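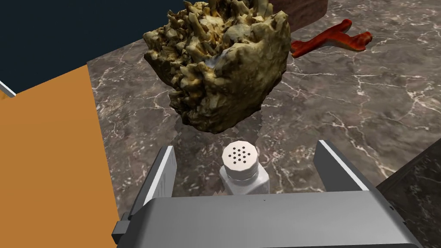
Salt shaker between the open fingers, big spiky rock just beyond it. Rendered on the marble counter, with the red-orange wrench lying behind.

Skalolley: pictures from the simulated counter

Hi, and welcome to the messy end of my project! Skalolley is what I call the set of grasping examples I've been putting together since May, all of it in simulation, all of it meant for one small model that has to learn how to pick things up when there's other stuff nearby. I do most of it in the evenings with a controller in my lap and a mug of tea going cold next to the keyboard.

The page was supposed to be a proper gallery a long time ago. I kept putting it off until the set was "done," and then I noticed that it wasn't ever going to be done, so I'm opening it with one picture and I'll add the others as I get them sorted (the folders are a disaster, please don't ask). Below are the notes that go with it.

About the picture at the top

I love this one because of the rock. It's an olive and ochre lump with crystal spikes sticking up all over it, and the gripper has to deal with a plain little shaker right in front of that. The white cap with its black holes is easy for me to spot, but I'm not the one being trained. Plenty of my layouts are like this, with one ordinary kitchen thing and a few neighbors that have no business being in a kitchen.

The counter is dark brown marble with thin pale veins running through it. I went back and forth on that texture for ages! A plain gray top renders faster, and my first batch used one, but the model got lazy with it and treated any line on the surface as the edge of an object the minute I switched. So now the veins stay in.

How I collect them

Each example is one attempt, start to finish, driven by me. I record it in Gestix, which saves the camera view and the finger positions together, and then Grolon shuffles the objects and gives me a new layout. The current set has 900 attempts in it. I threw out 107 more, mostly ones where I bumped something and then sort of wandered around trying to fix it. I do keep the honest misses, marked as misses, in their own folder.

A sitting is 5 layouts and then a break. I tried longer ones and my driving got sloppy - you can see it in the recordings, all these little zigzags on the way down. There are 7 camera placements to pick from, and the one in the picture, looking out past the fingers, is my favorite to drive with.

The model itself is called Du. It's tiny, it trains overnight on my desktop, and it still closes its fingers too early on anything with a narrow neck. I'm working on that with a fresh batch of bottles and jars, going slower on the last bit before the fingers close.

Coming next

More counter layouts, then a shelf if I can get the lighting to behave. The old gray-top pictures will go on a separate page, and I still need to write captions for those.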